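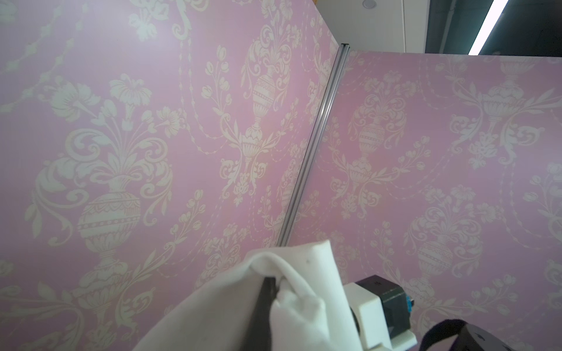 Fedir Moroz has a number he does not like, and it is his own. In 226 trials, his two-armed setup pulled a single piece of cloth from a mixed pile 139 times. When the result went around the lab in July, people congratulated him. He went back and looked at the failures.

"A lot of the successes are luck," he says. "The gripper closes on something, you lift, and one thing comes up. Did it choose that thing? I can't show you that it did."

The method is simple enough to explain over coffee. One arm pinches and lifts whatever the wrist camera rates as the best fold. The other waits nearby to hold the rest of the pile down. The policy was trained on demonstrations by people steering the arms by hand, and it runs with no model of the cloth at all. Moroz's group calls it Fiva. An earlier version, Brunner, tried to work out the shape of the pile first and was so slow that he stopped running it.

I asked whether 139 out of 226 is good. He shrugged. "Compared to what? I've read papers with higher numbers and one towel on a bare table. Then I've read papers with lower numbers and a much harder pile. We don't have a shared pile." 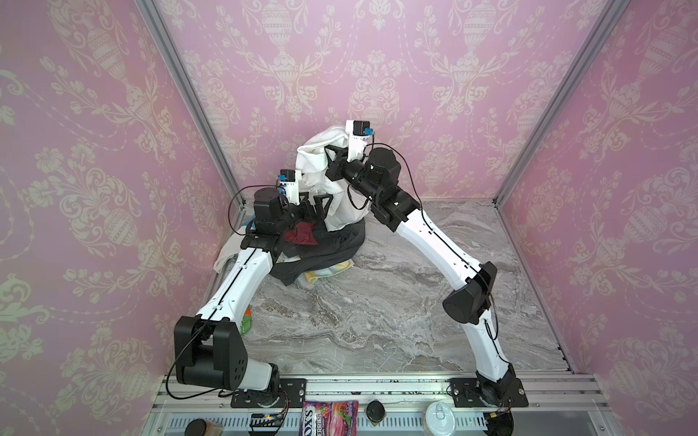
The right arm lifts a white cloth from the mixed pile.

Sze-wing Lu, who collected most of the demonstrations, is kinder to the result, but only a little. She points out that the second arm was meant to be the big idea. In a side test of 30 trials with the holding arm switched off, the score hardly moved.

"So either holding doesn't matter, or we're bad at holding," she says. "I think we're bad at holding. Fedir thinks it doesn't matter. Thirty trials won't settle that, and I wouldn't put it in the abstract."

They also disagree about the walls. The enclosure is lined with patterned paper, meant to stop the policy from leaning on a plain background. Lu believes it helps. Moroz says they have never run the same pile against plain walls, and until they do it is decoration.

What would convince him? New cloth, he says, that neither of them picked out. The Holcombe group has offered to send 7 bundles, unseen, and to score the videos themselves. Moroz wants the policy frozen before the first box is opened. Lu wants one more round of training first.

"You always want one more round," he tells her.

"And the last one helped," she says.

"On our pile," he says, and goes back to the failure videos - he still has a good number left to watch.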